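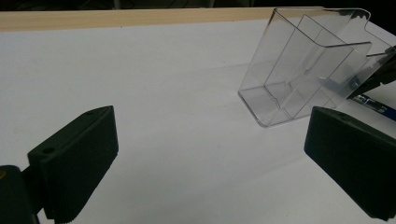 Liltlow sewing and cutting table

Home > Sewing room > Tables > Liltlow

Product code: LT 151
Made by Sadeghi at the Bindstead workshop
Availability: made in batches, next batch due in December

The Liltlow is a fixed table for dressmaking, pattern drafting and quilting. It has a white top with a light wooden edge strip and stands on a steel underframe. It is high enough to cut at while standing, and can be lowered for use with a sewing machine and an ordinary chair.

Sizes

Length: 151 cm
Depth: 600 mm
Height: adjustable, with separate settings for cutting and sewing
Shelf: one, full length, fitted below the top
Shelf load: 15 kg, spread evenly

The depth suits most fabric sold folded on the bolt. Wider cloth can be cut in two passes, or two tables can be placed back to back with the joining kit. Tables joined this way must be set to the same height first.

Underframe

The frame is made of square steel tube with a powder-coated finish, in grey or black. Each leg is in two parts, one sliding inside the other, held by a locking bolt. Slacken the bolt, move the leg to the next hole and tighten again. Do one leg at a time and clear the table before you begin. The feet screw in and out to take up small differences in the floor.

There is a cross rail at the back only, so knees and a foot pedal have room at the front. Older Liltlow tables had a rail on both sides. The current shelf does not fit these, but we still stock the earlier pattern and can supply it if you send us the number stamped inside the left back leg.

Using the table with a machine

The Liltlow is a flat table and has no cut-out for a machine. Any domestic machine can stand on it. If you prefer the machine bed to sit level with the work surface, see the Endlow, which has a drop-in platform and takes the same legs and shelf.

A machine running at speed can creep on a smooth top. We sell a felt mat for this, or you can use a piece of non-slip drawer liner cut a little smaller than the machine base. Overlockers shake more than sewing machines and should always have a mat.

Cutting

Use a self-healing mat under rotary cutters and craft knives. Shears can be used straight on the top. Tracing wheels with sharp points will mark it, so put card underneath when transferring pattern lines.

Do not iron directly on the table. A wool pressing mat is suitable for seams and small pieces. Let it cool before putting it away on the shelf.

Care

Wipe with a damp cloth and dry afterwards. Tailor's chalk brushes off. Wax chalk should be lifted with a plastic scraper before washing. Water-soluble pen should be wiped off with cold water; warm water can set some inks. Do not use scouring powder or bleach on the top or the edge strip.

What is in the box

Table top
Four legs and frame rails
Shelf and shelf brackets
Bolts and two hexagon keys
Instruction sheet

Assembly is best done by two people, with the top face down on a blanket. Check that all the bolts are started before tightening any of them.

Delivery

The table comes in two cartons, to the ground floor only. Please tell us when ordering if the carrier will have to use steps. Orders can also be collected from Bindstead by arrangement, and both cartons will fit in most estate cars with the back seat down.

Guarantee and returns

The frame and top are guaranteed for 2 years in home use. Classroom and workroom use is covered for one year. An unused table may be returned in its original packing within 30 days of delivery. The buyer pays the return carriage unless the table is faulty.

Spare parts

Feet, locking bolts, shelf brackets and replacement tops are kept in stock. For parts, contact Setareh Kazemi in the spares office. For school and college orders, contact Kwadwo Agbeko.

Customer comments

"Much better for my back than the dining table. I would have liked a drawer for pins." Homa Asadi

"Solid. The instruction sheet has the shelf brackets upside down in step four." Tahmineh Ghaffari

Reply from Sadeghi: The drawing has been corrected, and a new sheet is packed with all current tables.

Goes with this table

Endlow drop-in sewing table
Joining kit for two tables
Felt machine mat
Set of four locking castors (adds to the table height)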